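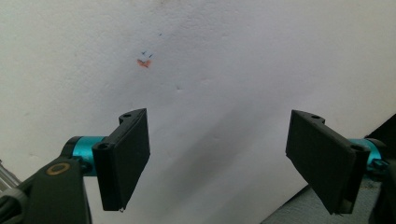

Ariel Belmonte maintains that a household machine should be judged by the dullest thing it can finish, and that by this measure most published results concern chores that were started. The remark was made in reply to an early draft of this chapter, which had opened with folding laundry. The draft was changed. Folding appears in Chapter 9, and the present chapter takes up wiping, scrubbing and spot removal, which look simple and are poorly covered in the literature on manipulation.

## 8.1 The chore as a specification

Take the instruction "clean the mark off the wall." A person given this instruction fills in a great deal without being told. The mark has to be found. It has to be told apart from the texture of the paint. Something has to be chosen to remove it, and the choice depends on whether the mark is ink, wax, grease or food. Pressure has to be high enough to lift the mark and low enough to leave the paint alone. Finally, somebody has to decide that the job is done.

Each of these is a separate problem for a machine, and they fail in different ways. In this book they are called *detection*, *identification*, *contact* and *termination*. The order is the order in which they occur in the task. It is not the order of difficulty. Detection has improved a great deal with modern vision models. Termination has hardly been studied.

A small orange-red smudge with a few blue pen marks above it on an off-white wall is a fair test of all four. The two colors may call for two treatments. The blue marks are thin, and one of them is a single dot. A system tuned to ignore speckle in matte paint is likely to ignore the dot as well, and a system tuned to catch the dot will go after every dimple that holds a little shade.

## 8.2 Detection under changing light

Walls are pale, flat and nearly featureless, so any change in brightness stands out. Much of that change has nothing to do with dirt. A tool held close to a wall can throw a soft gray shadow on it, and the shadow moves when the tool moves. A detector working from brightness alone will report a large stain directly in its own path.

Three remedies are in common use.

- **Color thresholds.** A neutral gray shadow changes brightness more than hue, so a test on hue will reject most of it. The method works well for orange and blue and badly for pencil, dust and gray scuffs.
- **Two views.** The tool is moved a short distance and a second picture is taken. Marks stay fixed to the wall and shadows do not. The cost is time, plus an accurate estimate of how far the tool moved.
- **Added light.** A lamp on the wrist weakens the shadow. On glossy paint it also produces a bright spot, which has to be masked.

The Histdale trials, used as a running case in this part of the book, combined the first two. Maricel Dela Peña prepared 700 marks on painted board and recorded which of them each method missed. Nearly all of the misses were faint gray scuffs. The next largest group consisted of small marks lying near a larger one, where the software had merged the two into one region and then planned a single stroke through its center.

## 8.3 Contact

Parallel jaws are built to close on an object. A wall offers nothing to close on. The usual arrangement is for the jaws to hold a cloth, sponge or eraser block and for the arm to press it against the surface. This puts a soft, slipping part between the sensor and the work, and the force measured at the wrist is then only loosely related to the force at the paint.

The Vumow controller, described in Section 8.6, handles this by pressing in small steps and watching how far the pad gives. A new sponge and a worn one need different settings. In the Histdale trials the pad was replaced after every 2 boards, a schedule that no household would keep — and the results should be read with that in mind.

Hand-held grippers, moved by a person, avoid part of the difficulty. The person supplies the pressure and the instrument records the motion. Position is recovered well from such recordings. Force usually is not, unless a sensor has been fitted, and a policy trained on motion alone tends to hover or to push too hard.

## 8.4 Termination

A person stops rubbing when the mark is gone, when the paint starts to come away, or when it becomes plain that the mark will not move. The third case matters most in practice. Permanent ink may not respond to a damp sponge at all, and a machine with no rule for giving up will continue until it has polished a shiny patch into a matte wall.

The simplest rule is a stroke limit. The Zorberg rig used a limit of 1000 strokes for a whole test board, shared among its marks, and spent much of that budget on the few that could not be removed. A better rule compares the mark before and after each pass and stops when the change falls below a set value. Amundsen's procedure, worked through in Section 8.7, adds a check on the paint around the mark, so that damage to the finish also ends the job.

## 8.5 Where matters stand

Present machines can remove a known kind of mark from a known surface when the tool is already in hand and the light is steady. They do this slowly. Relax any one of those conditions and the success rate drops, with identification the usual point of failure. Shop-floor wiping is further along, mainly in plants where the panel is always the same panel and the soil is always the same oil.

Readers who have not met impedance control should work through Appendix C before going on to Section 8.6.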